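Hareo Stoneware Butter Crock, 2-Piece

Home > Kitchen > Crocks and Jars > Hareo Butter Crock

In stock. Ships from our Wunley shop.
Colors: oat, slate, moss (moss is back in August)

Okay, so I have to tell you about this crock, and I'm going to go on a bit, because butter is one of those subjects I can't be brief about. Ask my sister. I've been selling kitchen things for a good long while now and this is the piece I end up talking about at the counter more than any other, usually with a line forming behind whoever made the mistake of asking.

If you've never used a butter crock (some folks call it a butter bell or a French butter dish), it comes in two parts. There's the base, which holds a little cold water, and there's the lid, which has a cup on the underside that you pack with soft butter. Flip the lid over, set it down into the base, and the water makes a seal that keeps the air off. You get butter that spreads on toast without ripping a hole in it. I grew up with butter straight from the fridge and I ripped a lot of toast.

The Hareo is thrown and glazed by Pornthip Thaweesak, who has a small studio and a kiln she talks about the way other people talk about their dogs. I first bought one from her at a craft fair, used it every morning that winter, and then called her up and asked if she'd make more for the shop. She said yes, but she wanted to fix the foot first! The old one had a narrow foot and it could tip if you caught it with your sleeve. The new one sits wide and low and I haven't knocked mine over once, and I am a person who knocks things over.

What I like about it, in no order at all: the cup has faint grooves inside, so the butter grips and doesn't slide down into the water on a warm afternoon. The knob on the lid is big enough to grab with greasy fingers. The glaze goes all the way down the inside of the base, so there's no raw clay sitting in water getting funky. And the slate one hides fingerprints, if that matters in your house. It matters in mine.
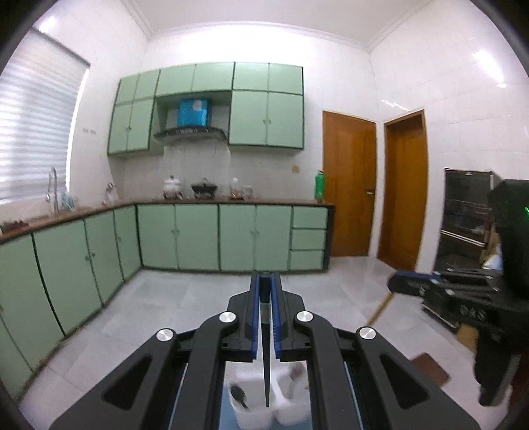 Now, size. The cup takes 100 grams of butter comfortably, a little less than one American stick. I know, I know, everybody wants the whole stick to fit, and I asked Pornthip about it too. She tried a bigger cup and the butter sat there too long between refills and started to taste tired. I've come around to her way of thinking. If you go through a ton of butter, get two crocks and keep one for salted and one for unsalted, or do what I do in the fall and fill the second with maple butter.

How to fill it. Let the butter soften on the counter until it gives when you press it, then push it into the cup with the back of a spoon, a bit at a time, and really lean on it so you squeeze out the air pockets. Smooth off the top. Pour cold water into the base up to the line on the inside, lower the lid in slowly, and wipe up whatever comes over the rim the first time (something always does). Change the water every couple of days. In a hot kitchen I change it every day, and when it gets really sticky out I just put the butter back in the fridge until the weather breaks.

Please don't pack it with cold butter. I get a phone call every few weeks from someone whose butter has dropped into the water, and it's nearly always cold butter. Fish it out, pat it dry, let it soften, start over.

Washing is easy. It can go in the dishwasher, top rack, but I do mine in the sink with hot water and a soft brush to get into those grooves. No steel wool. Let both halves dry all the way before you refill, or the butter won't stick to the cup.

People ask me how it compares to the Stollitz, which we also carry. The Stollitz is porcelain, lighter, very white, very neat looking, and it's a few dollars less. It's a perfectly good crock and I'd be happy to sell you one. I just like the weight of the Hareo, and the way no two come out quite the same. Some of the oat ones have little brown freckles and some have hardly any. If you want freckles, put a note in the order box and I'll pick you a freckly one!

Details

Material: glazed stoneware, food safe
Pieces: 2 (base and lid with cup)
Capacity: 100 g butter
Weight: 500 g empty
Dishwasher: yes, top rack
Microwave or oven: no, and please don't soften butter in it
Comes with: a card with filling instructions and Pornthip's recipe for garlic butter

Goes well with

Yusof short spreader, olive wood. Stubby little blade, fits the cup nicely.
Stollitz toast rack, four slots.
Wunley linen towels, set of 2. I wrap my crock in one when I take it to a potluck.

Shipping and returns

We pack every crock in a double box with paper. If yours shows up chipped, send me a picture and I'll mail out another one, no need to send the broken one back. (Keep the good half. The base makes a sweet little planter.) If you just don't love it, you have a month to return it clean and unused.

We get 300 of these a year and that's all the kiln can manage, so the colors come and go. If the one you want is out, leave your email in the box under the price and I'll write to you when the next batch gets here.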